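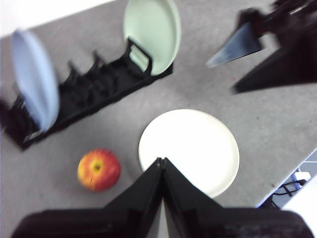 The first thing Soon-im Ki wanted to know when I sat down with her was how many plates I had in my drying rack at home right then. I said I wasn't sure. She asked me to guess, so I guessed six, plus a couple of mugs and a colander that has lived there for so long I think of it as part of the rack.

"Then you don't have a drying rack," she told me, very kindly. "You have a cupboard with no door."

I've been reading her newsletter, Usterance, for a couple of years now, and if you've read it too you'll know that this is exactly how she writes. She covers small kitchens, mostly rented ones, and mostly the parts of them that don't make it into magazines (where the sponge goes, what to do about the one drawer that everything falls into). I'd asked if we could talk about dishes, and she said she could talk about dishes until dinner. We very nearly did!

She grew up in a house where the rack was never empty. Five people, one sink, a window that didn't open. Her job was drying, her brother's was putting away, and she still thinks she got the worse deal. "He could carry a whole stack in one trip and be done. I had to stand there with a wet towel waiting for my mother to finish the pots. The pots took forever. I'm 52 and I can still feel that towel."

So when she got her own place, a studio in the old Drunum building, she threw out the idea of drying by hand altogether. She bought a rack that went the whole width of the counter, two levels, with a cutlery cage and hooks for cups, and she filled it. Then she started cooking around it. "I was chopping onions on a piece of counter the size of a paperback," she said. "I thought I had a counter problem. I went looking at those boards you put over the stove."

She lived like that through 3 apartments. What finally changed it was a move where the big rack got packed in the wrong box and didn't turn up for weeks, and in the meantime she borrowed a long skinny one, a single row of slots and no extras. She never unpacked the other one. I think she gave it to a cousin.

I asked what was so good about the skinny one, and she got quite animated. It goes along the wall. That's the main thing. It takes the strip at the back of the table that you weren't going to use anyway, the part your hands don't reach without leaning, and it leaves the front free for whatever you're doing. "People put the rack next to the sink and pointing at them, like a drawer that's been pulled out. Turn it sideways! Push it back! You get your whole table again."

The other thing is the single row. Plates stand on edge, each in its own slot, and when the slots are full you stop and put things away. She likes that it runs out. The big rack never ran out, because there was always some way to lean one more thing on top, and then a bowl over that, and then you'd be pulling a plate from the bottom at breakfast with one hand on the whole pile.

She has opinions about spacing, too. If she's only got a couple of plates to stand up she puts them at opposite ends with everything between them left open. I said that seemed like a lot of room for two plates. She said sure, and what else was the room doing? She likes the air to get at them, and she likes to be able to grab either one without knocking the other. 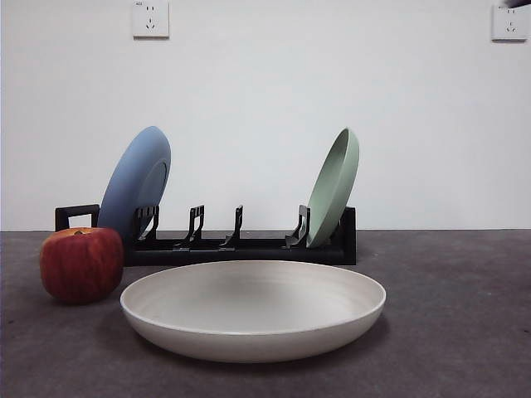

Color came up, because I'd been wondering about it. Soon-im owns no matching sets. Her everyday plates are one blue, one pale green, and so on through the shelf, and she says she picked them that way so that everyone in the house would know which was theirs and wash it. Did that work?

"For my daughter, yes. She was blue from the day we bought them. My husband says he doesn't see colors before coffee."

She did get letters about it. Last year she asked her readers a single question, which was what was in their dish rack at the moment they opened the email, and 1,651 of them wrote back. She read every answer. It took her most of July, sitting on the back steps with a legal pad. She had started the newsletter hoping for 1,000 readers total, so getting that many replies to one question about dishes made her a little dizzy.

What did they say? Mugs, mostly. Mugs by a mile. Then plastic containers whose lids had gone missing, then baby bottles, then water bottles with parts. Plates came way down the list, which surprised her, given that the slots are made for plates and nothing else fits in them very well. One man wrote that his held a clean paintbrush and a house key. A lot of people apologized. "I didn't ask them to be sorry! I asked what was in it."

She thinks the apologizing comes from the idea that a rack should always be empty, that a tidy kitchen means nothing left out. She doesn't believe that at all. A couple of plates left standing overnight don't bother her, and neither does fruit on the table. She's a big defender of fruit on the table. An apple you can see gets eaten, in her experience, and the ones in the crisper drawer get found in spring.

"I never had a fruit bowl until I was forty," she said. "I had a big wide bowl, and I put fruit in it, and then I wanted the bowl for salad, so the fruit went back on the table. So which is it? It's a bowl. Let it be a bowl."

This led us onto wide shallow things in general, which she calls the problem children. They're too broad to stand up in a rack like a plate and too flat to turn over like a cup, so they end up lying out somewhere after washing and taking up the whole table. I have two of these and I recognized everything she was saying. Her advice is to wash that one last, dry it with a towel right away (yes, the hated towel), and put it straight back on the shelf while you've still got it in your hands. If it goes down on the table it will be there tomorrow.

Where does she keep hers? On top of the plates. She knows you're supposed to keep the heaviest or the widest at the bottom. She tried that and had to lift everything off every time she made pasta.

I wanted to know about the shelf itself, and she took me through it with her hands, drawing it in the air. Everyday plates at elbow height. Guest plates above, behind the tea. Those came from Lim, the little housewares store on Sundell Street that closed the year her daughter started school, and she bought them on the last day at half price without knowing how many people she'd ever have over. "I've used all of them one time," she said. "It was a birthday. I ran out of chairs before I ran out of plates, so half of us ate standing up."

She teaches now as well, a short evening class at the library on setting up a kitchen when you've just moved. Almost 200 people have come through it. The first session is all dishes. She has everyone bring one plate and one bowl from home, and they sit around working out which rack would hold both, and it gets loud. Students come in wanting the steel ones with the drip trays and the spout. She doesn't tell them no. She asks where they're going to roll out dough, or do their homework, or set down the groceries, and lets them think about it.

"A girl last term said she'd never roll out dough in her life. Fine! Then have the big one. I'm not the police."

Her own routine is pretty loose. Wash after dinner, stand the plates up, wipe the table, leave it. In the morning whoever makes the coffee puts away what's there while the water heats. She wipes under the rack when she remembers, and she thinks a handle on the end makes all the difference there, as you can pick up that side and slide the cloth under without taking anything out. She bought her plastic one in black so it wouldn't show tea, and it does show limescale, so she's not sure she came out ahead. A little vinegar takes it off. She does that on the same day she descales the kettle, when she remembers the kettle.

I asked what she'd get rid of first if she walked into my kitchen, and she said she'd never do that to a person she'd just met. Then she thought about it a bit longer.

"The colander," she said. "Put it on a nail."

Soon-im's next class on dishes and shelves starts after the summer break, and the sign-up list goes out to newsletter readers first. We talked on July 30, 2023, and I've since put up the nail.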